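# Review: the Naltmont two-arm bench kit, after a season in a shared workshop

We bought the Naltmont kit for the small-electronics corner of our workshop, built it over a few evenings, and have been running it since November. This review covers the frame, the arms, the cable routing and the controller software. I paid full price for mine and have no connection to the company.

## What you get

The kit comes as two flat boxes and one heavy one. The flat boxes hold the aluminum extrusion and the hardware bags. The heavy one holds the arms, already assembled from base to wrist, with the grippers packed separately. You supply your own tabletop, your own panels for the walls, and a computer.

The manual lists 109 fasteners. I had a few left over and none missing. It is printed in black and white, and the exploded drawings of the corner joints are hard to read. The PDF on the Naltmont site is the same file in color, and I recommend using that one from the start.

## Frame and enclosure

Frame assembly took 6 hours with two people. Most of that went into squaring it. The corner brackets have slotted holes, so everything can be tightened up while it is still a few millimeters out of true. Leave the screws finger-tight until the front rail is in place, measure both diagonals, then tighten.

Both arms mount on the front rail, each on its own black plate. The plates slide before they are bolted down, and I moved mine twice before I was happy with the reach. If they are too close together, the elbows get near each other on center tasks. If they are too far apart, you lose the overlap in the middle of the table, where two arms are most useful.

For the walls we used panels in a pink leopard print, and the top is a dark brown marble pattern. The kit doesn't care what you pick. I would think twice about the marble if you plan to use vision, though. White veins and white paper are not an easy pair, and I had to spend more time on lighting and thresholds than I expected. A plain top would have been the sensible choice.

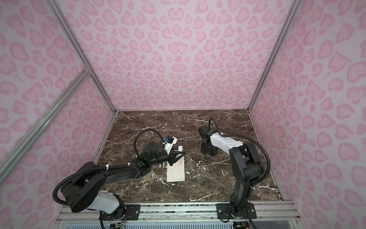 *Left gripper down on an envelope, right arm standing by.*

## The arms

Reach is good. Either arm gets to the middle of the table without straightening out completely, and the motion is smooth at low and medium speed. At 100 percent speed the wrist overshoots a little on short moves. I keep mine at 70 and have not felt the need to go faster.

The grippers are better than I expected with rigid things and only fair with paper. A single sheet lying flat is the hardest job we have given them. The pointed fingers can press a sheet down and drag it, but getting under an edge depends on the angle of approach, and it took a lot of small adjustments. Envelopes are easier – they have some thickness, and a folded edge gives the fingers something to work against.

## Cables

The ribbed conduit is the part I would change first. It comes in one length for both arms, and it is generous. You end up with large loops at the wrist and elbow. They do their job, and I have had no pinched wires, but the loops need space of their own and you have to account for them when planning a move. The white ties supplied with the kit hold well. Buy a few extra, as you will be moving them.

The boards sit low at the front under the arm bases, with the wiring in the open. I would have liked a cover. Naltmont sells one as an add-on, and for this price it should be in the box.

## Software

Setup uses Lashari, which Naltmont includes on a one-year license. It is dull and dependable. You jog each arm to a position, save it, and string positions together. Two-arm timing is done with wait points, and these work fine once you get used to naming them properly.

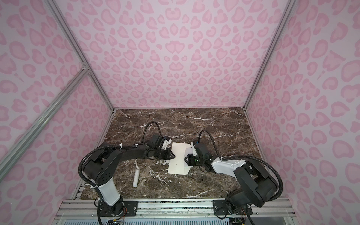
I also tried Zotodico, the free option that many people in our workshop prefer. It has a better view of both arms at once, and its collision warnings are clearer, but it lost its connection to the right arm on two occasions during one Sunday session and I had to home everything again. I went back to Lashari for paper work and kept Zotodico for planning.

## Cleaning

Plan for it. Paper craft makes scraps, and the grooves in the front rails collect whatever falls into them. I use a stiff brush and then a vacuum with a narrow nozzle. Snap-in groove covers are a cheap fix, and Itevano sells them by the meter in the right size. I've ordered a length for the front.

## Verdict

Four out of five. The frame is solid, the arms do what the listing says, and the parts are standard enough that you can repair most of it from a hardware drawer. I took off a point for the conduit length, the missing board cover and the manual. Anyone working mainly with thin paper should set aside money for different fingertips.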